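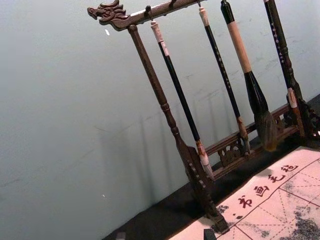
Dragon end of the brush rack.

Quick one before dinner. Calligraphy corner is set up!! Rack was 80 at Brunet, I said no twice, then went back.
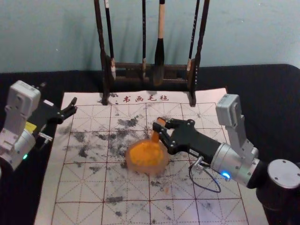

Clotilde says start with the thin brushes. Did I listen, no. Big fat one first, every time. My horizontals still look like slugs.

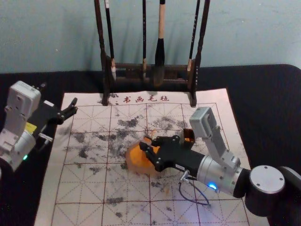
Ink gets everywhere when I rush. Solange swears hers washes out. The gray spots all over the red grid say otherwise, but its a practice felt so fine. More paper coming in December, 200 sheets.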